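Three weeks with the Lirnska Tidy kit

9/12/25

I've been putting off this post until I'd used the thing long enough to have an opinion. The Lirnska Tidy is a two-armed kit sold for light household clean-up. It costs $2,967 before delivery, plus whatever you spend on a base to mount it on. I went with the Siltine base, mostly because the bolt pattern matched and it was in stock in November.

Setup took most of an afternoon. The arms come calibrated but the head camera doesn't, and the printed instructions skip the step where you set the floor height. If you don't do it, the grippers close a couple of centimetres above whatever they're supposed to pick up. The right page is in the online manual under Mounting, not under Cameras where I looked first.

I set it up in a bedroom with beige carpet and gave it rubbish to deal with: bottles, tissues, a snack bag, a paper bag. I picked that room because it's an ordinary mix of trouble. There's a bed with a sheet hanging off it, a low TV stand, and power cords running over the floor. Lirnska's own demo videos all seem to be shot on bare tile, and I don't have any bare tile outside the bathroom.

Bag handling is the feature they charge extra for. It's sold as a module called Kan, and it's what lets the two arms share a load so the bag doesn't hang off one gripper. You can set how hard each side pinches. I left both at the default for the first week and then brought the left one down a bit, and I've kept it there.

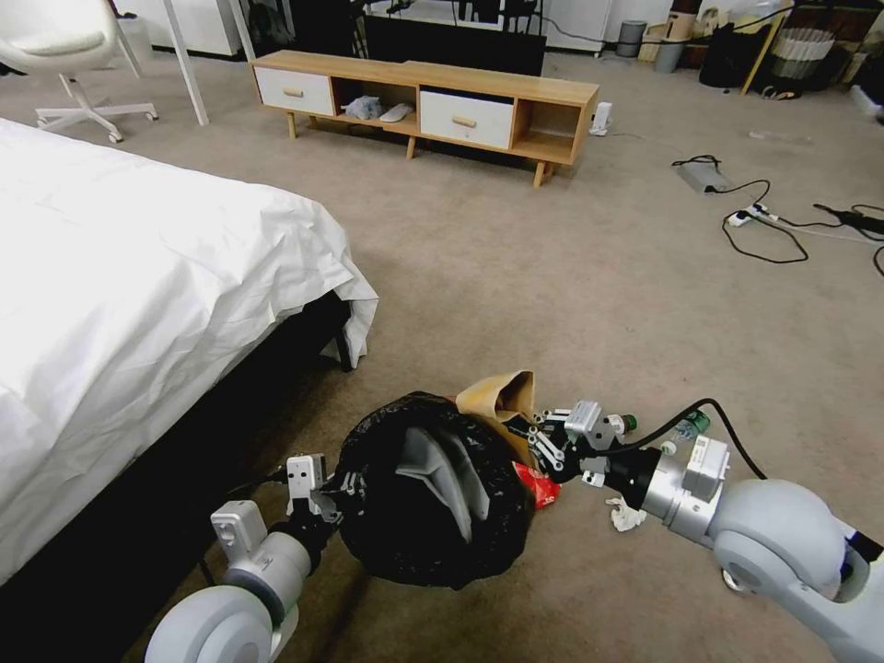
I had the Kan module on trial and sent it back, a reader called kelpie_shed wrote when I mentioned it in my last post. The thin supermarket liners split on me every second go, and support told me to buy thicker ones. For that money it should cope with the bags people have in the cupboard.

Fair enough. I've had splits too, though only with the cheapest liners, and I've since moved to a heavier roll that costs a couple of dollars more. I'd call it a real limitation. Lirnska does list a minimum liner thickness, but it's at the bottom of the spec sheet and I only found it after the first split.

Picking up is the better half of the product. Crumpled things suit it, because there's always an edge or a fold for the fingers to close on. Bottles lying on carpet are slower. It will usually have two or three tries at the angle before it commits, and it'll sometimes leave a bottle cap altogether. Flat paper is hopeless unless one corner is up.

It is slow. Clearing 28 pieces took long enough that I made a cup of tea, drank it and did the dishes. I can do the same job by hand in a few minutes, and so can you. The case for it is for someone who can't bend to the floor easily, or who wants a kit to learn on. I'm in the second group.

Noise is fine. The arms make a low whirr and the grippers click when they close -- you'd notice it in the same room and probably not in the next one. Battery life on the Siltine base is up to 3 hours, and I haven't had reason to doubt it.

For the bin runs I used a plain round bin with a black liner, stood on the carpet between the arms. The software wants the bin within reach of both sides, and a wide opening helps a lot.

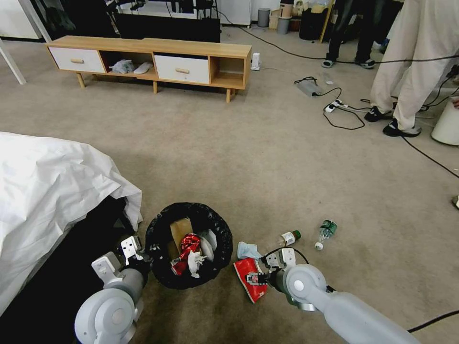

What I'd compare it with

The only other kit I looked at seriously was the Tirnwood. It's a single arm at just under $2,000, with a nicer app and a much better manual. One arm is enough for picking up tissues and cans. It can't do anything useful with a full bag, so you're still tying it off and carrying it yourself.

If you only want floor pick-up, buy the Tirnwood and keep the difference. If you want the bag handling, the Lirnska is the one I'd get, with decent liners and the floor height set before you do anything else. I'm keeping mine. The next firmware is meant to improve bottle caps, and I'll post again once I've put it on.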